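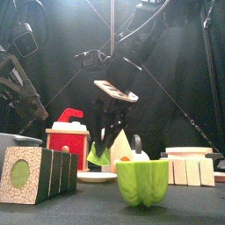
Part-Time Program Assistant, Strickland Toy Library

Last updated: June 4, 2018

The Strickland Toy Library lends toys, puzzles and games to families with children up to age eight. We have 300 member families and a collection of more than 1,000 items. We are hiring one part-time program assistant to start in July.

The job

You will work at the front desk during open hours, check items in and out, and help families find something that suits their child's age. When the desk is quiet you will clean returned toys, check puzzles for missing pieces and put items back on the shelves. You will also help set up the weekly play session at our Farkeck Street branch, and you will lead it on your own once you are trained.

Hours and pay

The position is three days a week, Tuesday through Thursday, plus 2 Saturdays a month. Shifts run from 9:30 to 2:30. Pay is hourly and depends on experience. Parking is free behind the building. We close for the last week of December - that week is paid.

What we are looking for

- Experience with young children, paid or unpaid
- Comfortable using a basic computer catalog (we use Trandar and will train you)
- Able to lift 30 pounds and carry boxes up one flight of stairs
- A high school diploma or equivalent
- Spanish is a plus but not required

The person hired will need to pass a background check before the first shift. We pay for the check. First aid training can be completed after you start.

How to apply

Send a resume and a short letter to the Strickland front desk, by mail or in person. In the letter, tell us which age group you have worked with most and whether you can work Saturdays. Please include the names of two references who are not family members. Interviews will be held at Strickland, and each one includes a short visit to the play room while it is open.

We will contact everyone who applies, but it may take us a couple of weeks. Applicants for last year's Skullitz summer camp jobs are welcome to apply again - please send a new letter.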